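Breakfast on a Budget: Planning for a Kitchen Robot Arm
By Felicja Sadowski
12/20/25

When we started pricing a robot arm for our test kitchen, I assumed the arm would eat the whole budget. I was so wrong! The quote from Mavach was clear enough, but then came the fingers, the wrist camera, the spare cables and a mount that had to suit our counter. Those extras filled 2 pages (I still have them pinned over my desk).

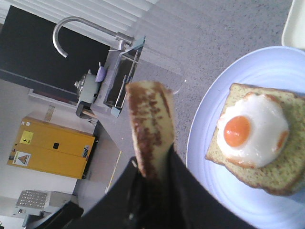 Kitchen Automation Group, Darnia

Our advice is to choose the job first and shop second. We chose breakfast. French toast is a wonderful test for a gripper, because it bends, it tears, and every slice is a little different from the last. A plate with a fried egg on bread nearby raises the stakes nicely.

So the gripper got the biggest share of our attention. Zidberg lent us a set of fingers for a month, and we budgeted $202 for a spare pair before we had even unpacked the first. Groceries got their own line too, at $62 a week. Put food in your plan! Bread, eggs and lemons go fast once people get excited about running one more trial.
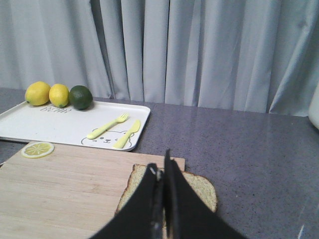
Then there is setup time, which I would happily double if I were starting over. Urbańczyk, who handles our purchasing, set aside $1000 for training and small repairs, and we'd spent most of it before the arm had a regular schedule. I don't regret a dollar. Everyone on the team can now run a session and swap the fingers.

In February we go back to ask for a second arm. The draft budget already has a line for bread.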